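Square mug marks a pale matt tabletop, how do I clean it up?

Posted in Kitchen and Dining > Surfaces

Asked by Fodor

I have a small table with a light grey top. It is smooth and matt, more or less the colour of wet cement once it dries, and there is wood showing along the edge. I bought it second-hand from a shop in Irkmont for 35 pounds, so there were no care instructions with it and the seller didn't know what the finish was.

The trouble is my tea mug. It is one of those squarish handmade ones with an unglazed foot. It leaves faint grey lines wherever it gets pushed along, and a square mark if it sits overnight. Washing-up liquid on a cloth takes off the tea but not the grey lines. I have tried this more than 20 times by now and they look the same as when I started.

Two things I would like to know. Are the lines scratches in the surface or something left behind by the mug? And can I do anything to the mug so it stops? I would prefer not to use coasters as they slide about on this top.

Jarken

Use a coaster. Cork ones don't slide. If you hate coasters get a different table.

You could also try a bit of toothpaste on the marks, it worked on my mum's worktop.

Nondus

Please don't use toothpaste on a matt surface. It is a mild abrasive and it will polish a shiny patch that you then can't get rid of. I did this to a desk once and the patch was worse than the mark.

Grey lines from unglazed pottery can be either thing. Rub one line with a clean white pencil eraser, lightly, for a few seconds. If it fades, it was clay or dirt rubbed off the foot and you can do the rest the same way. Brush the crumbs off as you go. If you can still feel it with a fingernail afterwards, it is a scratch, and on a matt top I would leave it alone.

For the mug, turn it over and run your thumb round the foot. Any gritty bits can be taken down with wet-and-dry paper, fairly fine, used wet. Do it over a bowl and rinse the mug well. It took me five minutes. Then dry it properly before you put it down -- a foot like that can hold water, and that may be where your overnight square comes from.

I have a squarish cup myself, cream with little dimples in the sides, and a pale grey top with a wood edge that sounds close to yours.
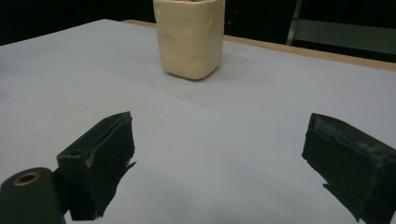

Cream cup on the grey top.

If sanding isn't enough, you can get small self-adhesive felt or silicone dots. Four of the thin ones, one near each corner, will do for a square base. Felt goes soggy if you wash the mug by hand a lot, so I would go for silicone. Mine were 90 pence for a sheet of 50.

Fodor

Thanks both. The eraser took most of the lines off. There is one by the edge I can feel with my nail, so that one stays. I will sand the foot on Thursday when I have the paper.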